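Sorting tray: push buttons mixed in with soft toys

Posted by Abla Kassab in Classroom Supplies

I keep large round push buttons on a red tray for a color-matching table. Small items end up in the same tray, and some hang over the rim. Should the buttons have a tray to themselves?

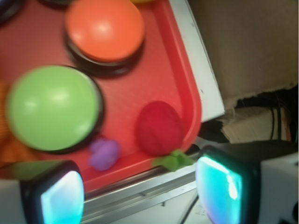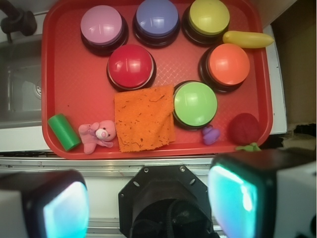

Replies

Aino Nieminen
Yes. Domed caps take up more floor than you expect, and soft pieces settle between the bases. Put the buttons in one tray and the felt and pom-pom pieces in a lidded box. Cloths go in neither – wash them and store them flat. I would also move the red button to a white or gray tray. Red on red is a poor contrast for matching.

Fetell
Depends on the tray. Ours is 40 cm long and holds everything.

Honkanen
Agree with Aino on contrast. Wipe the caps with a damp cloth, leave them 24 hours if the bases open, then put the batteries back. Label the box lid, not the side.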